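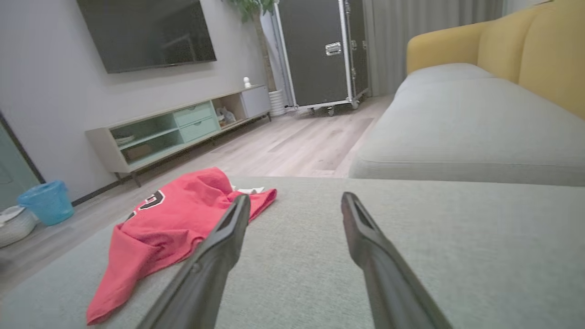
Living With the Onex Tidy Service

Laundry is where most home robots lose me. Floors, fine, I gave up vacuuming years ago and I don't miss it one bit. But a shirt somebody dropped on the couch? That's a floppy, shapeless thing with no handle on it, and I've watched plenty of expensive gadgets paw at one and give up.

So I went to Clarnbridge to try the Onex, which you don't buy but rent, at $115 a month with a $90 setup visit (more on that in a minute). The test was the kind of mess I make at home: a red jersey with a big black number on it, wadded up on a light gray sofa. The gripper has two dark fingers with flat, slightly hollowed tips, and it comes in low beside the fabric, one finger right up against the edge of the shirt. I caught myself leaning forward like it was a penalty kick!

I like the two-finger design a lot. Flernel, the closest rival, uses a suction cup, and suction and knit fabric have never been friends in my house. The Flernel also costs $900 up front, and you're on your own after that.

What bugs me about the Onex is the app. It's called Yin, and it wants you to name every piece of furniture before the first run. I typed "couch" and it asked me which couch. There's also a list of 177 household items you can switch on or off, in no order I could figure out (socks are nowhere near shirts, and I did look).

Back to that setup visit. You can't skip it, even if you're handy, and it eats most of a morning. Mine was friendly and thorough, but I'd still like a do-it-yourself option for people in small apartments.

Would I rent one? For a couple of months, sure, with three kids' worth of sports gear in the living room. I'd just start on the app the night before.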